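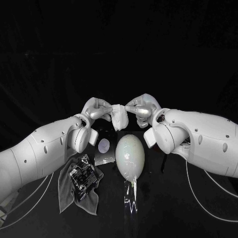 Forico Park Football Club
Supporter ticketing and matchday: frequently asked questions
Last updated 2/22/26

Tickets

How do I buy a ticket for a home match?
Tickets may be bought through the Climo ticketing portal or in person at the ticket office on Clitau Road. The office is open from 10am to 4pm on working days and from three hours before kick-off on the day of a home match. Telephone sales are no longer offered.

When do tickets go on sale?
Season ticket holders may buy additional seats first. Club members follow 2 days later, and any remaining seats are then released to the general public. Sale dates for cup ties are published once the draw has been made.

Do I need to be a member to attend?
Membership is not required for league matches. Certain cup ties and all away fixtures are restricted to members and season ticket holders.

What concessions are available?
Reduced prices apply to supporters aged under 18, full-time students and those aged 65 or over. Proof of entitlement may be requested at the turnstile. A supporter unable to provide it will be asked to pay the difference before entry.

Can I have a refund if I cannot attend?
Tickets are not refundable once issued. Season ticket holders may release their seat for resale through the portal until noon on the day before the match. If the seat is sold, the account is credited, less a handling charge of 50p.

What happens if a match is postponed or abandoned?
If a match is postponed before kick-off, tickets remain valid for the rearranged date. Supporters who cannot attend on the new date may apply for a refund within 14 days of its announcement. If a match is abandoned after kick-off, admission to the rearranged fixture will be at half price.

Season tickets

When must I renew?
The renewal period closes at 5pm on the last working day of June. Seats not renewed by then are offered to the waiting list and cannot be held.

May I move to a different seat?
Requests to move are considered after the renewal period has closed, in the order in which they are received. Seats in the Tesfamariam Stand are in heavy demand and a move there may take more than one season.

Matchday

What time do the turnstiles open?
Turnstiles open 90 minutes before kick-off. Supporters are advised to be in their seats at least 15 minutes before the match begins.

What may I bring into the ground?
Small bags are permitted and may be searched. Glass bottles, cans, flares, smoke devices and large umbrellas are not admitted. Items surrendered at the turnstile cannot be returned.

Is there parking at the ground?
Parking at the ground is reserved for permit holders. The number 37 bus stops on Clitau Road, a short walk from the main entrance.

What provision is made for disabled supporters?
Wheelchair spaces are available in the Tesfamariam Stand and at the north end of the ground. A personal assistant is admitted free of charge where one is required. Requests should be made to the ticket office before booking.

How do I make a complaint?
Complaints should be made in writing to the ticket office, giving the match, the seat number and the name on the booking. A reply will normally be sent within ten working days.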